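About Kekstead Robotics

Kekstead develops manipulation software for general-purpose robots that work in ordinary offices. The company was formed out of a contract engineering group and now has 14 full-time staff in software, controls and test. We don't build arms or hands. We write the programs that decide where a hand goes, how it closes and what it does when the object is not where it was expected.

Our customers are facilities operators and records management firms. They have rooms full of desks, cabinets and paper, and most of those rooms will not be rebuilt to suit a machine. We therefore test on standard office furniture, with standard hinges, latches and locks.

Open Fridays

One Friday a month we open the test floor to visitors. Sessions start at 2 p.m. and last 78 minutes, including a safety briefing at the door and a question period at the end. Groups are limited to 6. Visitors stand on the carpet outside the arm's reach and may move around the room between runs, but not during them.

The standard demonstration is a filing task called Sosis. It has three stages: open a two-door cabinet, move a binder or file box between the cabinet and a work surface, and close the doors again. Each stage is also run on its own, so a visitor who arrives with a question about one stage does not have to sit through the others. The operator announces each run and states whether the robot is working on its own or under remote control.

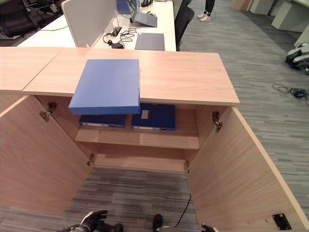

Sosis was chosen for its mix of contact types. A hinged door constrains the hand to an arc, and an error in the estimated hinge position shows up as side load on the fingers. A binder has no such constraint, but its weight shifts when it is tilted, and a full one behaves differently from an empty one. A shelf limits the approach angle from above. Software that handles one of these conditions well can fail on the next, and visitors will see that happen during a normal session. Failed runs are not edited out or restarted without notice.

We keep a record of every run on the test floor, including those done in front of visitors. The current log holds 3727 entries. Each entry lists the starting layout, the software version, the stage reached and the reason for stopping. Customers under contract can request the entries for their own furniture types.

How the hand is controlled

Grasp planning is handled by our Pellegrini module. It takes views from the head and the wrist and produces a short list of candidate grasps, ranked by expected clearance. The head view is used to locate furniture and select a target. The wrist view is used for the last part of the approach, when the arm itself often blocks the head view.

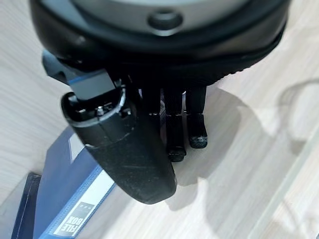 Pellegrini checks its plan at a fixed rate during the approach. If the target has moved, the plan is corrected. If the correction is larger than the set limit, the arm stops and backs off along the path it came in on. The limit is set low for demonstrations, which makes the robot look hesitant. Customers can raise it after their own risk review.

Contact force is limited separately from position. A finger that meets a surface early stops at its force limit even when the position target has not been reached. This rule applies to both hands and cannot be turned off from the operator's station.

The test floor

The test floor is part of our main office. Desks, chairs and storage units stay in daily use, and staff keep working at them during sessions. We tried a fenced area in our first year and gave it up. Results from the fenced area did not carry over well to customer sites, where chairs get moved and people walk past.
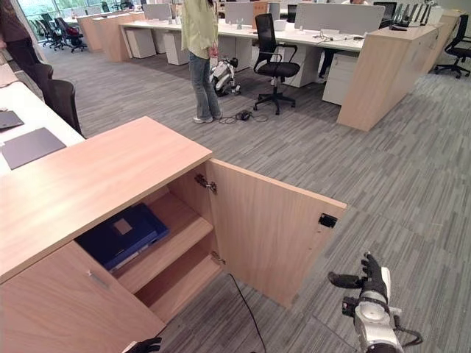 Cabinet with its right-hand door open, test floor, desk rows behind.

Lighting is left as it is on the day. Furniture positions are marked before a series of runs and then changed on purpose between series. Shelf contents are also changed, and the software is not told what has been placed inside. Visitors may pick a starting layout from the printed sheet. Requests outside the sheet are taken if time allows.

Doors are the subject of most visitor questions. Our door work is carried out under the name Trerard, which covers handle detection, pull and push strategies, and recovery when a door swings back. Handle position matters a great deal here. On a two-door cabinet with slim vertical handles side by side at the middle seam, the fingers have to close on one handle without fouling its neighbor, and a key left in the lock just above the right-hand handle takes away more of the free space. Trerard treats a key as an obstacle. It does not attempt to turn one. 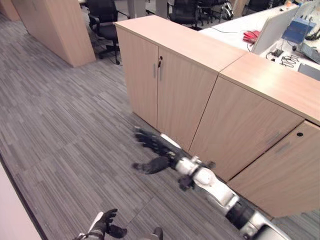

Trerard also covers low contact, in which the hand works near the bottom of a door. The arm has less room to move there, and the floor has to be included in the collision model. With the hand down by the carpet and the fingers spread toward the foot of the door, the useful target is the narrow gap under the panel, and its height varies from one cabinet to the next. We measure that gap on each customer's furniture before setting any parameters. Low contact is still a development feature and is not part of the supported release.

Working with us

A typical engagement begins with a site survey. We record furniture types, door hardware, floor covering and aisle widths, then reproduce the most common layout on our own floor. The customer's staff are invited to watch the first series of runs and receive the log afterward. Installation follows only if both sides accept the results in writing.

We also take a small number of student groups each term. The session content is the same. Teachers should send the group list in advance and mention any access needs.

Booking

Open Friday places are free and are booked through the contact form. Closed shoes are required. Bags are left at the front desk. Photography is allowed except of screens, and visitors are asked to keep phones silent while a run is in progress. If a session has to be canceled for equipment reasons, booked visitors are moved to the following month's list.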